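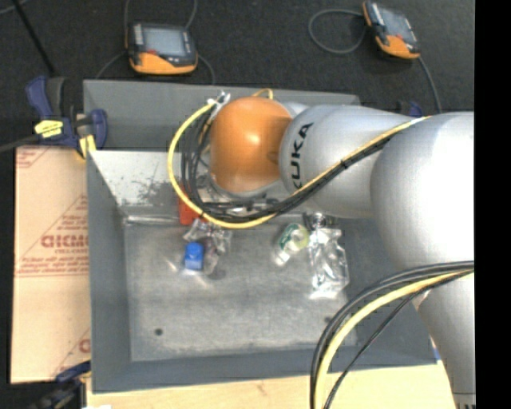 4. Setting up the bin station

Read section 3 first if the arm has been moved. This part covers the bin, the clamps, the cables and the first pick. Then a bit at the end on which chores to try and which to leave to a person for now, as people keep asking.

Written for the bench at Pultesow. Poltberg has a different table and a longer cable run, see their sheet.

4.1 Before you start

Arm power off. Both pendants out of the way, cables not crossing where you walk.

You need:
bin, empty
bar clamps
cable ties
mixed item box (the shelf marked Jaler)
tape
the log sheet

CAUTION: Do not reach into the bin with the arm powered. Not to straighten a bag, not for a second. Stop it first.

4.2 Fix the bin

1. Put the bin on the table, long side facing you.

2. Clamp the corners. Snug, then a quarter turn more. The walls slope so the clamp wants to ride up — push down on the rim while you tighten.

3. Shove the bin with your hand. If it shifts at all, do step 2 again.

4. Wipe the floor of the bin. Scuffs are fine. Sticky spots are not, small packages grab on them and the pick gets logged as a miss.

5. Move loose cardboard away from the rim. Anything with big print on it close to the bin can get picked up as an item by the vision software. Flip it plain side up if it has to stay.

NOTE: If the bin has been moved even a little, redo the corner touch-off in 3.6. Skipping this is the usual cause of the gripper hitting a wall.

4.3 Cables

1. Jog the wrist slowly through its full turn, both ways. Watch the loop at the wrist the whole time.

2. The loop has to stay slack at both ends of the turn. Too tight and it pulls the connector. Too loose and it hangs in the bin and drags items around.

3. Tie the bundle at the top of the loop. One tie, not pulled hard.

4. Check the lower bundle by the base of the arm. It should clear the end of the bin with the arm at its lowest pick.

CAUTION: A cable inside the camera view counts as an object. Twice now the planner has gone for one. Hand on the stop button for the first run after any recabling.

4.4 Load the bin

Start easy. Do not tip the whole box in.

1. Blocks and boxes first. Flat sides, dull color. Lay them apart from each other.

2. Run a set. Log it.

3. Add the small bottles and tubs. Any angle, but not leaning on a wall yet.

4. Run a set. Log it.

5. Add bags and clear packages last. Spread out to begin with, then crowded, then against the back wall.

6. Run a set, log it, and write down which item failed and how. "Failed" by itself is no use to anyone.

NOTE: Clear plastic is the hard one. Depth camera sees through it or sees the glare and not much in between. If the overhead light is throwing white patches on a bag, turn the light down before you touch any software settings.

NOTE: Crumpled bags change shape when gripped. The grip point you had on approach is not the grip point you have on lift. Slow the lift, see 5.2.

4.5 First pick

1. Clear the table. Everybody behind the tape line.

2. Power on, speed at 9 percent. Leave it there for the whole first set.

3. Load program TRIPATHI_BIN. Not the one with _OLD on the end.

4. Press Find. Check the outlines on the monitor against what is in the bin. Anything missing or doubled, stop, go back to 4.4.

5. Press Single. The arm does one pick and waits.

6. If the item is in the drop tray, press Single again. If not, stop the arm, power off, then recieve the item by hand from wherever it landed.

7. After a clean set on Single, switch to Run.

If it stops with error 104: wrist near its limit. Jog back to home and check the loop before restarting. Do not just clear the code and carry on, it will only come back and the loop may be caught.

4.6 So can it do the chores yet

Some. Depends which.

OK to try now:
Moving hard boxes from a bin to a tray. Leave it on Run once the first set is clean.
Small bottles, if they are not stacked. Expect to step in now and then.
Sorting by color, when the items are solid and spread out.

Try, but stay with it:
Kitting parts for one order. Picks fine, places sloppy. The tray needs pockets.
Putting away dry groceries, boxes and jars only. Shelf height has to be taught by hand and the jars have to stand clear of each other.

Leave to a person:
Clear bags in a full bin. A person does it without looking.
Anything shiny and small sitting tight against a wall. Gripper can't get its fingers round it and suction slides off.
Laundry. We had a go in March. Picks up a sock well enough, also picks up whatever the sock is tangled with.
Dishes. Please don't. Wet glass and this gripper, no.

For shop floor work the question is mostly how mixed the bin is. Same part all day — good, worth setting up. Different stuff every hour and the person loading and checking could have emptied it faster. For home chores we are not close with this set-up, and it needs a clamped bin and a tape line on the floor, so not one for the kitchen anyway.

CAUTION: A clean set is not permission to leave the room. Run mode still needs someone within reach of the stop.

4.7 Shutting down

1. Home the arm. Speed back to 9.

2. Power off, then hang up the pendants. Coil the cables loosly, don't wrap them round the body.

3. Empty the bin by hand. Items back in the box, torn bags in the trash.

4. Leave the clamps on.

5. Initial the log.

Changes to this section go to Meinir Owen. Last changed 14th May: added error 104, took out the old suction cup part numbers. Cup sizes are now in 5.4.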